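4. Checking the pose source before a recording

In this section you check that the Closex software receives a correct hand pose, and that the pose still agrees with the view of the wrist camera. Do this check each time the host computer was restarted, and each time the marker cube was taken off its holder. You must have finished Section 3 (installation of the Raltedero driver) before you start.

4.1 What the software expects

Closex reads two pose sources at the same time. The first is the tracker, which gives position and rotation in the room. The second is the marker cube, which is found in the picture of the fixed camera. The program compares the two and writes the difference in the session log. If the difference stays under 6 mm, the tracker pose is used alone. If it is larger, the sample is kept but it receives the flag POSE_DOUBT, and the planner does not use flagged samples for learning a grasp.

Note: The flag is not an error. A recording with a few flagged samples can still be exported in the normal way.

4.2 Procedure

1. Start the host service with the command closex-host start. Wait until the status line says READY.

2. Put the touch display where you can see it from your working place. It does not need to be in the view of the fixed camera.

3. Guide the cables away from the area where the hand will move.

4. Open the Streams page. Choose the profile with the name of your table. If there is no profile yet, choose Bennani-default and save it under a new name before you continue.

5. Put on the glove and take the handle. Rest the lower end of the handle on the table and hold still for two seconds. The software takes this as the zero height.

6. Turn the wrist slowly until a face of the cube looks to the fixed camera. The field Marker on the Streams page must change from LOST to FOUND.

7. Compare the two views. Look at the same place on the table in both of them, for example a cloth or the display. Objects on the table help the check, so you may leave them there.

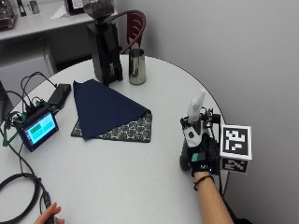
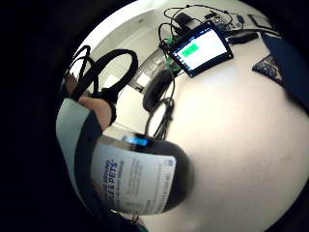

Figure 4-1. View of the fixed camera (first) and view of the camera on the hand-held tool (second). The touch display and its green cable are visible in both.

8. Press Hold on the Streams page and read the value Offset. Write it down if your laboratory keeps a paper log.

9. Lift the tool, make one slow circle over the table, and put the handle back on the place where it started. Press Hold again. The two values should differ by no more than 2 mm.

10. Press Accept. The profile is now valid for 14 hours. After this time the software asks you to repeat steps 5 to 9.

CAUTION: Do not press Accept while the Marker field shows LOST. The software will store the last known pose of the cube, and every later sample will be compared with a wrong value. If you did it by mistake, press Clear profile and begin again from step 4.

CAUTION: Do not pull the trailing cable to get more length. Stop the stream first, then change the cable.

4.3 If the check fails

Offset is large but stable. The holder of the cube is probably turned. Loosen it, push it back to the stop, and repeat from step 5.

Offset jumps between two values. The detector confuses two faces of the cube when both are seen at a flat angle. Turn the wrist a little, so that one face is clearly larger in the picture. In the file perception.yaml you can also raise min_face_px from 20 to a higher value, but then the cube is lost earlier when the hand goes far from the camera.

Marker is FOUND but the wrist view is late. Look at the value Delay. When it grows all the time, close the preview window on the host. The preview uses the same decoder as the recording.

Polished metal or glass near the hand. Reflections can disturb the detection of the marker. Move such an object to another place on the table and read Offset again.

Note: Users of the older Cenent controller do not have the value Delay. They must compare the time stamps in the log by hand.

Last change of this section: 10 May 2023

Related sections
3. Installing the Raltedero driver
5. Recording a session
5.4 Exporting samples with POSE_DOUBT
7. Planner settings for grasp learning
Appendix B. All keys in perception.yaml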